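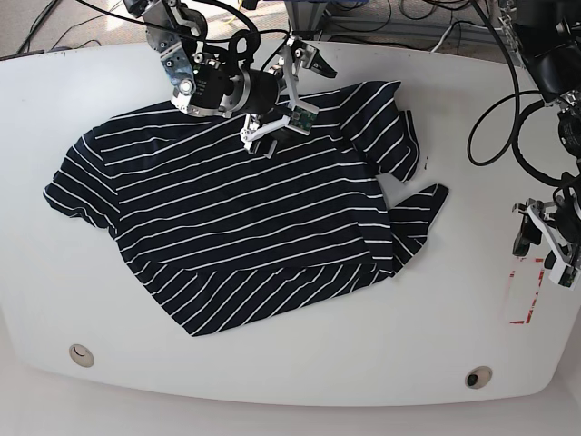
Milmont textile bank scheme to move to fortnightly collection

Clothing and household textiles in Milmont will be collected from the kerb every second week from July, replacing most of the street banks now in use. The change was confirmed in the council's revised waste plan, published this month.

The plan covers 1463 households in the town and in the neighbouring district of Hornusitz. Each will receive a roll of marked bags, to be put out by 7 am on the same morning as paper and card. Bags left out after that time will stay where they are until the next round.

Under the present system residents take textiles to one of the banks in car parks and at the recycling centre. Six of these will remain, all at sites with vehicle access at night. The others will be emptied a final time in the last week of June and taken away. The council said the banks due for removal had the highest share of soaked or soiled material, which cannot be sorted and is sent for incineration at the council's cost.

Collected bags will go to the Handside depot, where the contractor, Akolgo, will weigh and open them. Items are divided by condition first and by fibre second. Wearable clothing is sold by weight to second-hand dealers. Cotton T-shirts, sheets and towels that are too worn for resale are cut into wiping cloths, with seams and printed areas removed. Wool and acrylic knitwear is pulled back to fibre and used in insulation and mattress filling. Mixed fabrics with a high share of elastane have no regular buyer at present and will be baled and stored.

During a trial in part of Hornusitz, 430 households put out bags over a period of 181 days. The tonnage was higher than that taken from the banks serving the same streets a year earlier, and the share rejected at the depot fell. The council has not released the weights, which it says are still being checked against the depot's records.

Clothes should be clean, dry and tied in the bags provided. Buttons and zips may be left on. Shoes are accepted if they are fastened together in pairs. Pillows, duvets, carpet offcuts and anything marked with paint or oil should go in general waste or be taken to the recycling centre.

Residents of flats with a shared bin store will not receive rolls of bags. A lidded container will be placed in each store and emptied on the same fortnightly round. Managing agents have been asked to confirm access arrangements before the end of May.

Replacement bags will be available from the library and the council offices at no charge. The contract with Akolgo runs for two years, with an option to extend.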